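Skaltier library to drop late fees, stay open later

February 2021

The Skaltier public library is getting rid of late fees starting this month. Old fines get wiped too, all of them. The board voted on it last night, short meeting, no one spoke against.

That covers 1,402 cardholders who owed money. Most of them owed only a few dollars, but anyone over the limit was blocked from checking anything out. Blocks come off automaticly, no need to call or stop by.

Lost books still have to be paid for. Same price as before.
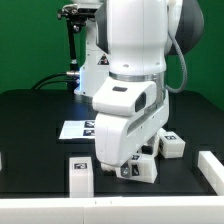 A white robotic arm holding a small white cube at a black tabletop.

Also on the agenda: hours. The main building on Fundirley Street will stay open until 8 p.m. on weeknights, up from 6. The Naseri branch keeps its current schedule for now. Staff there said they don't have enough people for a late shift, and hiring won't start until the new budget is in place in October.

Curbside pickup continues at both locations. Limit is still 10 items per card. Masks required inside, and the reading room is closed until further notice.
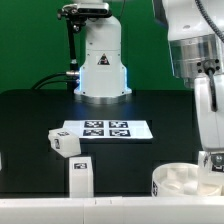
The board also signed off on $2,000 for large-print books, a request that has been sitting since last spring. Another $730 goes to fixing the book drop at Naseri, which has been jamming in the cold. Until its fixed, please bring returns to the front desk.

One item got pushed to next month, the switch to the Prindik catalog system. Board members wanted to see a firm price first. If it goes through, patrons would need to set a new PIN but would keep the same card.

Meetings are online only. The link goes up on the library's page the day before, and the call is capped at 300 people. Comments can be sent in ahead of time by email or left in the box by the front door on Fundirley.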